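Tea and foil with Theresia Stöckli
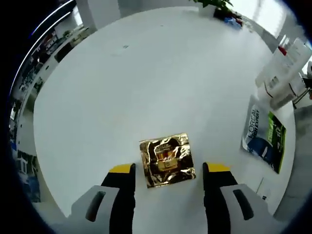
I'd only meant to ask Theresia Stöckli about her sweet wrappers, but we talked until the shop shut! She has 474 of them at home, all smoothed flat under books. "My gran started me off," she told me, "and she never threw out a thing." Gold is her favourite (mine too), and the crumpled square on the big white table, with its bit of reddish print in the creases, had her beaming. "You get browns and reds in it when the light's good." Would she ever sell? "No. Maybe the doubles. Ask me on Saturday."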